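Ticket 3320: mat in workroom 2 will not lie flat
Opened by: Moushumi Siddiqui
Assigned to: Shanthi Amarasinghe, Traven Building Support
Priority: Low (raised to Medium by requester, lowered again, see log)
Status: Open, pending
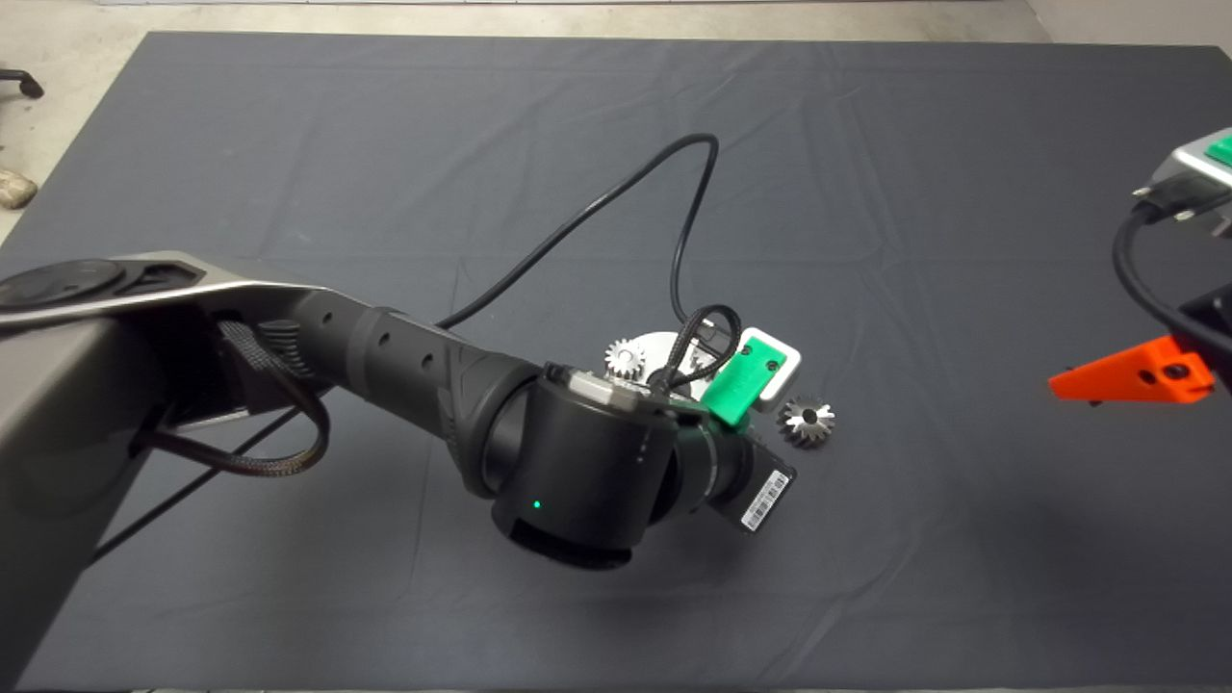 Moushumi Siddiqui wrote:
The gray fabric mat has creases in it again. They're soft ones, worst toward the upper right and through the upper middle, and they come back every time I smooth them out. I have smoothed them out a lot. I'd like it flat by the end of the month and I'm open to suggestions that don't involve me kneeling on concrete.

Also, there's a bit of something tan on the floor just off the left side of the mat. Stone, crumb of something, I don't know. Please add it to the ticket so I don't have to open a second one.

Shanthi Amarasinghe wrote:
Thanks Moushumi. A few questions before I come up.
How was the mat stored before it went down? Rolled or folded?
Is there any tape or backing under it?
Has it been washed?

Moushumi Siddiqui wrote:
Folded, in a cupboard, since March, under a box of Tiedemann catalogs. No tape. Washed once, by Debashish, who describes the setting he used as "normal."

Shanthi Amarasinghe wrote:
Folded under catalogs would do it. Please try this first:
1. Take the mat up and sweep the concrete. Get the grit out from along the edges too.
2. Turn the mat face down and leave it for 24 hours.
3. Turn it back over and pull from opposite corners, two people, same time.
Do not iron it. I'm putting that in writing because of ticket 109.

Debashish Samarakoon wrote:
Ticket 109 was a different mat.

Shanthi Amarasinghe wrote:
It was a different mat afterward, yes.

Moushumi Siddiqui wrote:
Steps 1 to 3 done. Nusrat took the other two corners. We didn't pull at the same time on the first attempt and I sat down harder than planned. Second attempt was fine. The big fold through the middle is better. The one at the upper right has moved a few inches and is now, if anything, more confident.

The tan thing got swept up. Nusrat says stone. Dilruba says dried clay off somebody's boot. This has taken up more of the morning than the mat did.

Shanthi Amarasinghe wrote:
Good progress. Next, roll it around a cardboard tube, right side out, and leave it overnight. There's a tube in the Mendbridge supply closet behind the mop bucket. Make sure you roll across the crease. Rolling along it just gives you a neater crease.

Nusrat Munasinghe wrote:
The tube is 20 inches shorter than the mat. Both ends drooped. We now have a mat with a flat middle and two floppy ends.

Shanthi Amarasinghe wrote:
I've asked Clavon for a longer tube. Until it gets here, lay the mat out flat and put something heavy and smooth-bottomed on the upper right corner when you go home.

Moushumi Siddiqui wrote:
Would the Tiedemann catalogs do?

Shanthi Amarasinghe wrote:
Stacked evenly, yes. On top of the mat this time, with the mat unfolded.

Status changed to: Waiting on parts (tube)
Updated July 2021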